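Zastbridge opens its gripper comparison bench to outside teams

Zastbridge, December. Anyone who has ever tried to choose a robot hand from a spec sheet will know how little the numbers say about a crumpled bit of plastic or a single banknote. Clesata is opening its comparison bench in Zastbridge to outside teams this month, along with the first set of results from it, and we are delighted to be able to share both.

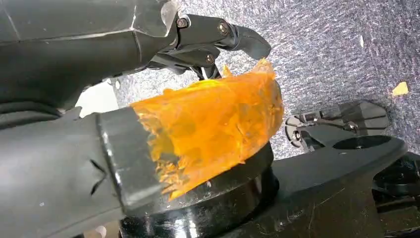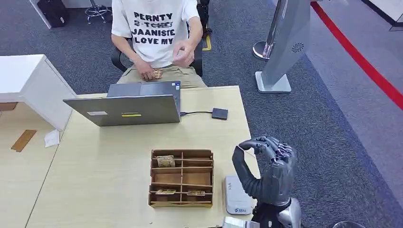 Grippers and hands at Zastbridge. First: a two-arm set-up with translucent orange material. Second: a black mechanical hand at the desk with banknotes in a cardboard organiser.

The bench programme is called Aquino. It grew out of a simple complaint from people who buy this kind of equipment: every maker tests on different objects, in different ways, and the figures can't be laid side by side. Aquino uses the same objects and the same scoring sheet for every hand that comes through the door, and most of the objects are cheap, thin, bendy or awkward. Rigid blocks are in there too, mainly as a warm-up.

For the first round the team compared six end effectors, from plain hooked-finger grippers to jointed hands with a thumb, over 1139 scored attempts. Of those, 439 were on thin or soft items such as film, card and paper money. Each attempt is marked for whether the item was picked up, whether it was put down where it should be, and what state it was in afterwards. That last column caused the most debate and has already been rewritten twice.

"I went in sure that the jointed hands would walk it on paper, and I was wrong for a good part of the round," said Felicidad Cabanatuan, who runs the bench. "The simple grippers did much better than I expected once we slowed the closing speed. Then we moved to narrow slots, where you have to get a finger in beside the thing you want, and the order changed again. I love that. I could happily spend a whole afternoon on one slot."

Camera placement turned out to matter as much as the hands themselves. The team tried views from the wrist and from head height, and found that people reviewing the attempts often disagreed about a grasp until they had seen it from both. Wrist views were best for the moment of contact, and head-height views for judging where an item had ended up.

"A controller can look clumsy when the real trouble is that it can't see past its own fingers," said Szu-yu Sin, who leads the controller work. "We swapped controllers on the same hand, with the same objects, and kept everything else still. It's slow going but it's great fun, and we've thrown out several things we used to believe."

The results come out in a release called Data, which holds the scoring sheets, the object list with shop-bought replacements, and the notes written during each run, grumbles included. Failed attempts are kept in.

Visiting teams can book the bench for sessions of up to 10 working days. They bring their own gripper, hand, camera or controller, and Clesata provides the objects, the scoring and a member of staff to help with mounting. Adaptor plates should be agreed before arrival, as two early visitors lost most of a morning to bolt patterns.

Bookings and questions go to the Aquino desk at Clesata, Zastbridge.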